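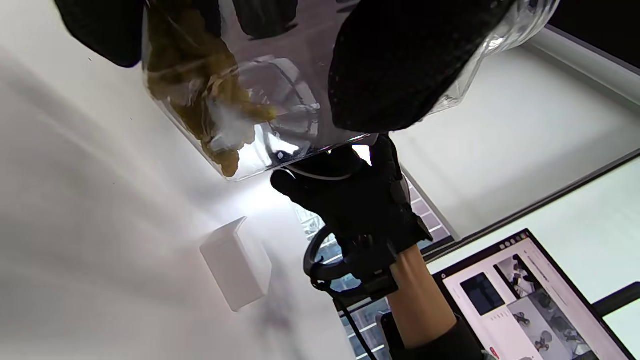 **Food and Trade, Unit 6: Salt**
Revised 2 Aug 2025

Welcome back, everyone, and thank you for the thoughtful papers on grain. I enjoyed them more than I can say, even the ones that wandered (I wander too, as you know by now).

Our next stretch is salt. Before canning and cold storage, a town that wanted to eat in late winter had to dry, smoke, pickle or salt its food in the fall, and of these salting asked the most of a household's purse. Keep that cost in mind as you read the Nakden harbor accounts. In one year the port took in 3840 barrels of salt, and only 158 of them went on to the inland villages.

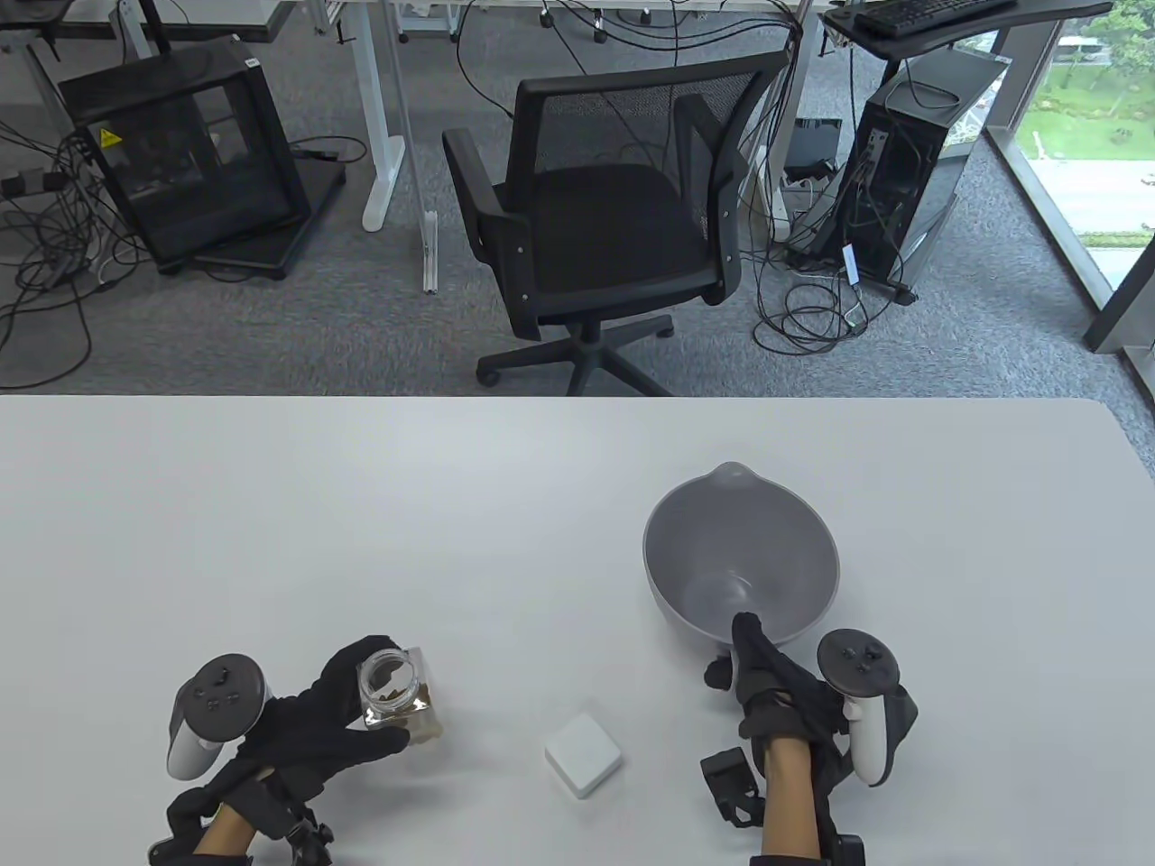 *Fig. 1. Small glass jar and mixing bowl.*

Why so few? The Tirkwood road was steep and the toll was charged by weight, so inland cooks leaned on vinegar and smoke instead. You can still taste that split in the regional cooking, and I'd love for you to ask your older relatives about it if your family comes from either side.

**Two words we'll use all month**

- *Dry cure:* salt rubbed straight onto the food, which draws water out.
- *Brine:* salt dissolved in water, with the food kept under the surface.

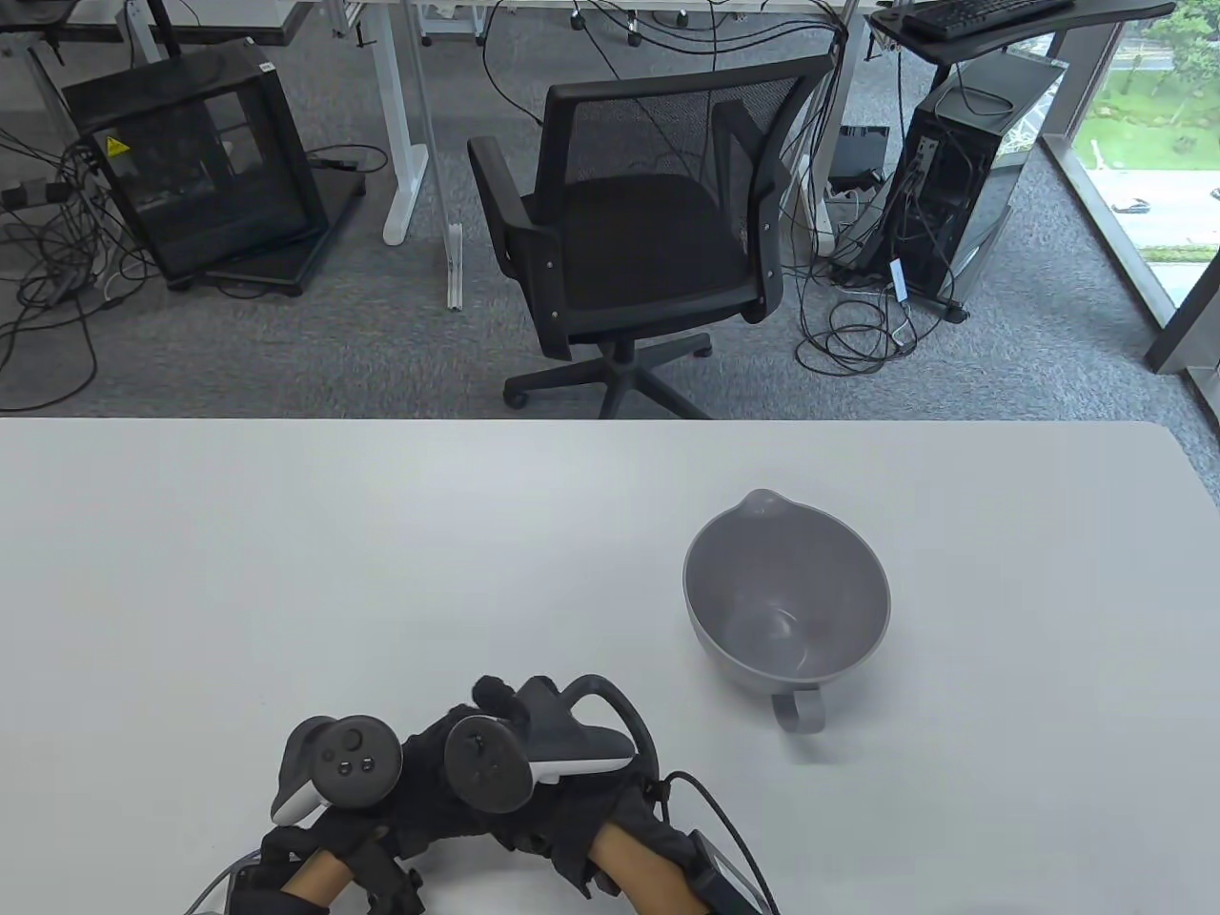 The brine trade left better records, mostly because brine was sold by the cask and casks were taxed. Dry curing happened at home — in cellars and back kitchens — and we know it largely from letters and wills. One Havo will leaves a daughter "the good salt box and the lesser one," and I have always wondered about that lesser one.

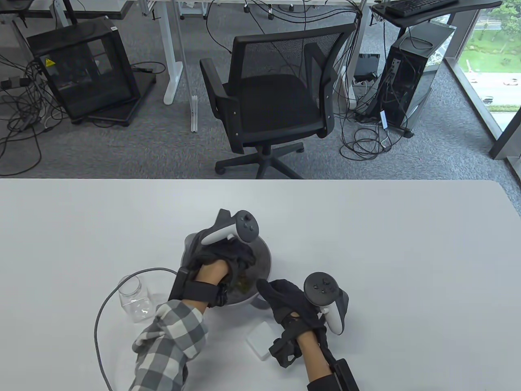 *Fig. 2. Hand in the bowl.*

**For next time**

Read the Akinola chapter on salt taxes, skipping the appendix unless you like tables. Then write some 950 words on one question: who gained when the toll was lifted in October? Take your time with it, and bring a printed copy.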